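My hand gripper needed looking after again, and I promised Halima Wike I would write down what I did this time so she can stop texting me questions at dinner. Get yourself a cup of something first, because I do go on (my sister says I could make a novel out of a bus ticket). 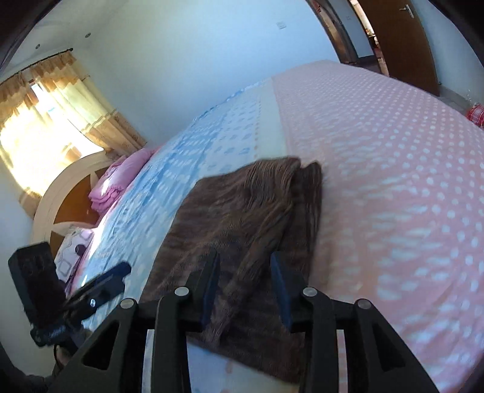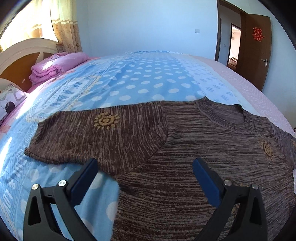 Brown and fuzzy first, then the sweater with the suns on it.

Filed under: Workbench Notes

I call this gripper Emby, and I have had it long enough to know its moods. It's the kind you hold and squeeze, and whatever the fingers do gets recorded so that an arm can learn to do the same. Cloth is what I work on with it, mostly, and cloth is where a tired linkage shows up first. A gripper with a little slop in the joints will still pick up a mug all day long. Ask it for one layer of a sleeve and you get two layers, or a pinch of bed sheet, or nothing at all, and you stand there wondering if it's you.

So, the pins. There are four round metal ones facing me when I hold it, and I start with those. I open the fingers wide, hold one side still with my left hand and wiggle the other, very gently, feeling for a click. Last July I found one that had crept out by 2 millimeters, and oh, the hours I had spent blaming the software! Press it back, work the joint through its full swing, wiggle again. If it still clicks I take the linkage off and put in a new pin from the little Emar tin in my desk drawer.

The pads come next. Fuzzy things shed, and the fluff packs down on the finger pads until they're as slick as a church pew. I used to scrub them with dish soap, which left a film, and it was Amirhossein Abbasi who talked me into a plain damp cloth and a good long wait. I give them until they feel a bit grabby against my thumb. No oil anywhere near them, please. I did that once.

After that I close the fingers all the way and hold them up to the window. If I can see a line of daylight between the pads at the tips, one of them is sitting crooked, and I loosen it and start over. I allow myself 3 tries before I go and make lunch.

Then the camera gets wiped and I zero the opening: fully closed, save, fully open, save, closed again to see that the number comes back to where it was. Mine came back on the second go, so I was happy. My log is up to 2963 recordings now, and I have a note beside 13 of them that just says "zero drifted, toss." I would like not to add to that.

Halima, the spare pads are in the Yazdani box under the stairs, behind the Christmas lights. Please put the lid back on properly.

Next time I want to write up the squeeze handle, as the spring has started to creak and I have a couple of ideas about it.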